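**Household robotics** is the branch of automation concerned with getting machines to do chores, a goal it has been close to reaching for decades. 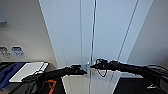

Two-armed systems are the usual candidates, on the theory that people have two arms and some of them do housework. In a September trial at Brindaro, the Esel platform folded 20 towels in 298 minutes and dropped 2. Edit Mészáros, who ran the trial, called the pace "restful."

Shop floors have gone better, chiefly where parts arrive the same way up. Glass, cables and anything limp remain difficult. Taras Yurchenko of Flaltico still rates wiping a shower door as unsolved.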